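Workshop tips: setting up a bench arm for block-pushing

Gadisa Mersha, Onville shared workshop
4 Mar 2020

These notes cover the Kerow arm build. They assume the arm is mounted, homed and talking to the controller.

Work surface
A perforated metal table is good for fixing things down and poor for sliding them. Small blocks catch on the hole edges. Lay a flat cutting board over the work area and push on that. Check it with a straightedge first; a cupped board will rock under load. Wipe off any oil and let the board dry overnight.

Pusher
Use a plain rod with a rounded tip. A square end digs into the grain if the height is off by even 2 mm. Set the tip height with a feeler gauge at all four corners of the board and store the lowest safe value as a hard limit in software. Ours is saved as preset 123.

Speed
Start at 3000 mm/min and come down from there. Cylinders tip when struck high, so keep the contact point below half height.

Blocks
Plastic shapes in strong plain colours are easiest to sort by camera. Matte faces give less glare under shop lights. Practise pairing by colour before trying anything by shape. Stars are awkward to steer because the points deflect the rod; approach between 2 points.

Cables
Leave slack at the wrist and tie off at the elbow. Recheck the ties after the first hour of running.

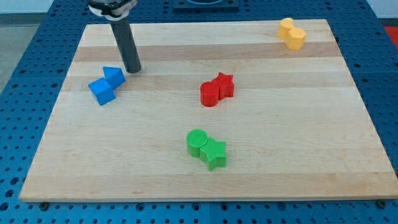 Blocks paired by colour on the maple board, rod tip just clear of the surface.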